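3.2 Collecting grasp examples

The learning system needs examples of both good and bad grasps, and it needs them from the same bin in which it will later be tested. We therefore gathered all examples on the real arm. An early attempt in January used labels drawn by hand on still pictures, but people placed grasps the gripper could not reach near the walls, and we dropped that set.

Each round starts with a person placing blocks in the bin. The arm then tries one grasp after another until the bin is empty or until 10 tries have failed in a row. For every try we store an overhead picture taken before the arm moves, the chosen grasp point, the angle of the gripper, and the finger opening after lifting. A try counts as good if the fingers are still held apart by a block once the arm has reached its upper position. We do not count a block that slips on the way to the drop point as a failure – the label covers the grasp alone.

Grasp points were picked in two ways. In the first 16 rounds the point was drawn at random from the area of the floor that the arm can reach. After that, 70 percent of the points came from the latest version of the model and the rest were still random. Without the random share the model kept going back to blocks lying flat and in the open, and the set held few examples from the corners.

Figure 4 shows a try on the long reddish-brown block near the front of the bin. The second block of that color is mostly hidden by the hoses, and one of the green blocks is nearly covered by the wrist and cables. Views like this one are not given to the model. They are kept for checking labels by eye.
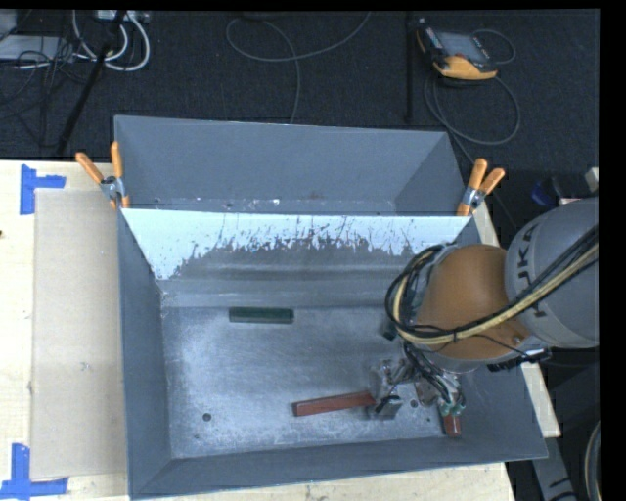

Figure 4. Grasp attempt in the divided metal bin. Spring clamps sit at both ends of the divider.

3.3 Bin and fixtures

The sloping panel keeps the blocks in the main compartment, so that the arm does not have to reach over the divider. It is held by clamps and can be taken out between rounds. The bare metal caused more trouble than we had planned for. The floor and the panel both reflect light in bands and patches, and the early model sometimes took a bright patch for the edge of a block. We tried a matte floor sheet made by Skason, but the fingertips caught on it, and we went back to the bare floor and let the model learn from it.

The position of the bin was checked at the start of each round by touching the rim with the closed fingers at low speed. If the reading had moved from the stored value, the round was not started until the bin had been set back. The same check was repeated after any stop in which the arm had pushed against a wall.

3.4 Label checks

Jörg Oltmanns went through 90 tries chosen at random and compared the stored label with the side view. The few labels that were wrong all came from very small finger openings, where a block had been held by one corner. We raised the opening limit and ran the labels again for the whole set. The set was closed on 21 September 2018, and no tries made after that date are used in the results in Section 4.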